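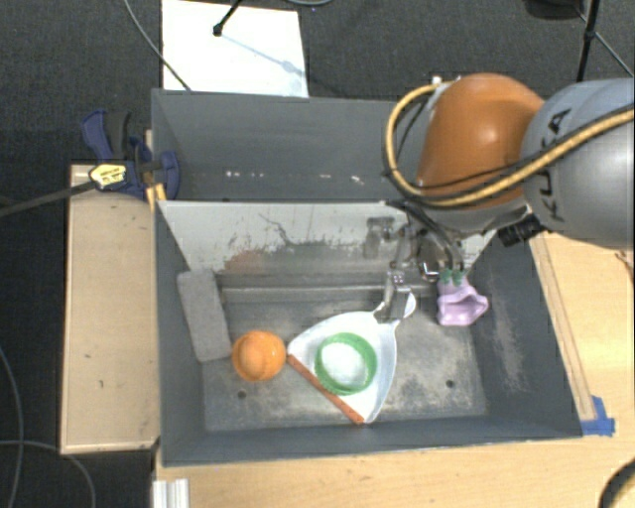
The gray bin, front half. Dustpan in residence.

Every household has a drawer where things go to be forgotten. We have a bin. It's big and dark gray, with a pale divider across it, and when I bought it secondhand over in Zarkbridge I had a plan. Stuff to keep would go in the back. Stuff to deal with would go in the front. You can guess which side has anything in it.

The dustpan is the one that gets me. It's a perfectly good white dustpan with a reddish-orange strip along the edge, and I spent most of March sweeping crumbs onto a folded Skondoris catalog and swearing. Right now it has a round green thing sitting on it, like something I'd swept up and then lost interest in.

Next to that is the round orange thing. My friend Kinga says it's a bowl. I say it's a cup. We've had this conversation up to 14 times and neither of us has given an inch. The light purple thing on the right I'm not prepared to discuss.

Then there's the block, light gray and rough, leaning on the left wall like it's waiting for a bus. I can't throw it out. The minute I do, I'll need a light gray block.

The bin itself has had a hard life. The divider is scratched and scuffed and has a reddish-brown smudge low down on the left, which I went after on Tuesday with vinegar, then baking soda, then language. I'm calling it patina now. There's also a long scrape on the right inside wall, and two little round holes in the floor that I've decided are for drainage, although what I expect to drain out of a dustpan I couldn't tell you.

So the new rule is one thing out every evening — out of the bin, out of the house, or back to wherever it lives. Kinga has already asked for the orange one. She's going to put soup in it, just to make her point.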